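Posted 16 May 2024 by the church office

How to Put Together a Church Anniversary Booklet

Our little church on Montoya Street was founded in 1915, and last year I got handed the job of making the anniversary booklet. I said yes before I knew what I was in for! It came out at 56 pages and people still stop me in the hallway to talk about it, so I thought I'd write down how I did it in case your congregation has a birthday coming up.

1. Start with the minutes

Old meeting minutes are gold. Ours were in boxes in the choir room, and I spent whole evenings reading arguments over the price of coal. Take notes as you go and write the page number next to every one (I didn't at first, and had to go back through two whole books).

2. Ask for photos early

Put a notice in the bulletin and keep it there for at least seven weeks. People mean to look in the attic and then they forget. Write the owner's name on a sticky note and put it on a plastic sleeve – never on the photo itself.

3. Talk to your oldest members

Go to them, bring cake, and let them wander off topic. I got the whole story of the Lodum picnic, when the wagon lost a wheel and the hymn sing happened in a ditch, while asking about something else entirely.

4. Pick an order and stick with it

I went by pastor first and it was a mess, with the long gaps and the interim years. Going decade by decade worked much better. Baptisms and weddings went in a list at the back.

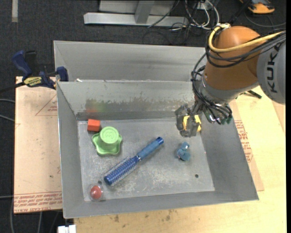 5. Get two people to proofread

One should know the families and the other shouldn't. The first will catch the misspelled names, and the second will tell you when a story makes no sense to a newcomer.

6. Send it off with time to spare

Our celebration was in June and I had the file at the printer before Easter. Ask for one paper proof and read it out loud, captions too. Then order a few more copies than you think you need – ours were gone by the second Sunday, and I'm still getting calls from cousins out of state.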